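Is Honey Really Good for You?

By Genalyn Bañez

Walk down the breakfast aisle and read the fronts of the boxes. "Made with real honey!" says one. "Sweetened by nature!" says another. It sounds as if the bees have fixed everything. Should you believe it?

Let's check.

What is honey, anyway?

Bees drink nectar, a thin sugary juice, from flowers. They carry it home in a special stomach, pass it from bee to bee, and fan it with their wings until most of the water is gone. What's left is thick, sticky and very sweet. It is mostly sugar, with some water and tiny amounts of other stuff.

Yes, sugar. The two main kinds in honey are called fructose and glucose. Table sugar is made of the same two, hooked together in pairs. Your body unhooks them pretty fast.

But isn't it natural?

Sure. So is poison ivy. "Natural" tells you where something came from. It doesn't tell you if it's good for you, or how much of it you should eat.

People also say honey is full of vitamins. It does have a few, in amounts so small that you would need to eat a silly number of spoonfuls to get much from them. An orange does a better job, and you don't have to brush your teeth for so long afterward.

What about sore throats?

I was ready to be grumpy about this one, but there is some truth in it. A spoonful of honey can calm a cough for a while. It won't cure a cold. Colds mostly go away by themselves, and then the honey gets the credit. One important rule: babies under one year old should never have honey, because it can carry germs that make them very sick.

Be a label detective

My neighbor Mpho Shezi gave me a box of honey cereal and told me it was the healthy kind. I turned it around. Sugar was number 2 on the list of ingredients. Honey was way down near the salt! Ingredients are listed by weight, with the biggest first, so there wasn't much honey in there at all — just enough to put a bee on the front.

Try it at home. Find a food with "honey" in its name and look for these words in the ingredients: sugar, corn syrup, honey. Which one comes first?
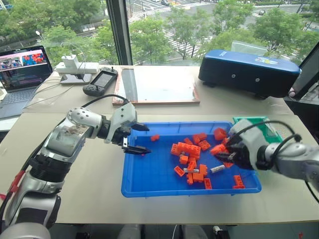 If honey comes after the others, the name is telling you about the flavor more than the food. You can still eat it and like it. I put honey on my toast, and I count it as a sweet — the same as jam.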